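Workshop Assistant, Display and Props (part-time, 60 hours a month)
Hubmann Workshop, Cumton

We make displays and props for small museums, school theaters and shop windows, and we're looking for one more pair of hands! Most of our work starts on a tabletop with a sheet of foam board, some fabric and a box of metal fittings, and ends up somewhere people stop and look at it. If you like the middle part, where it's all still in pieces and you're trying things against each other, you'll feel at home with us.

You'd be working mainly on the Sadow job, a set of 200 small display stands for a traveling show that opens in Plevum in January. Each one has a foam base and metal parts, and they all need to be test-fitted, finished, wrapped and boxed. There's plenty of variety in between: cutting fabric, sorting rings and poles, patching dents in foam, checking sizes against the drawings on the computer, and clearing the tables so the next person can start fresh. 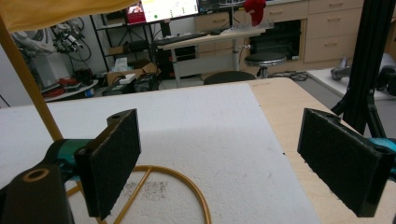 Do I need experience with foam board or metal fittings?
Experience is welcome but we'll teach you everything on the job, starting with clean cuts and how to move a big sheet without snapping a corner.

What we'd love to see: steady hands, a good eye for straight lines, and the patience to do a fiddly fit again when the first try is a little off. You should be fine on your feet for a few hours at a time, though plenty of the finishing can be done on a stool. Basic computer skills are enough. If you sew, paint or build models at home, tell us about it, we really do want to hear!

Hours are flexible between 8 a.m. and 6 p.m., but everyone comes in on Thursday, when we plan the week and go over new pieces together. Pay is hourly and we'll talk numbers at the first meeting. You get a $200 allowance for work shoes and your own set of hand tools, and there's free parking behind the building.

To apply, send us a short note and a couple of photos of something you've made (any size, any material, finished or half-finished) to Hubmann Workshop, Box 713, Cumton. No formal cover letter needed. Please include a phone number and the times you're usually free.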